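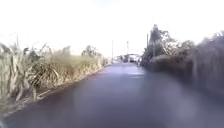

2 min read

Print this page | E-mail this page

How to tidy a grassy lane edge in an afternoon
By Mererid Kemeys
Last updated: Jan 13, 2025

I love a lane with tall grass down one side, and winter is a brilliant time to give the edge some attention! The stems have gone straw-coloured, the leaves are papery and flopping towards the road, and the kerb is collecting every dry leaf for miles. Our lane at Plavley gets like this every year and I still look forward to the job.

You'll need loppers, hand shears, a stiff broom, a rake, thick gloves, long sleeves and a hi-vis vest. Grass blades can slice you like paper (ask my wrists). If the verge isn't yours, check with whoever looks after it before you cut anything.

1. Put the vest on and set a cone at each end of your stretch. Work facing the traffic, and stop when you hear a car.

2. Start with the thick stalks. Pull off the curled dead leaves by hand — they often come away with a good downward tug — and drop them behind you on the verge, never on the tarmac.

3. Look for anything leaning over the kerb. Follow each stem down to its base and cut it there. Snipping off the tips leaves you with a row of sharp stubs at eye level for a child on a bike.

4. Leave the upright stems alone. They'll rustle beautifully until spring, and all sorts of small creatures are tucked up inside them. I cut the clumps right back once the new shoots are 7 cm high.

5. Trim the lower, tufty grass with shears, holding a handful at a time. Go lightly where it's still green.

6. Now the best bit, sweeping! Work along the edging strip with the stiff broom, pushing dirt and litter back towards the grass, then rake it all up. Wet leaves stick, so pick a dry day if you can.

7. Chop the cane into short lengths before composting. Whole stems take an age, and mine sat there for two years.

Go over it again in July, when the new growth starts to lean. That visit is much quicker, and you can do it before breakfast.

Related
Sharpening hand shears at home
Edging a path with reclaimed kerbstones
Compost bays: three sizes compared
Grasses to leave standing over winter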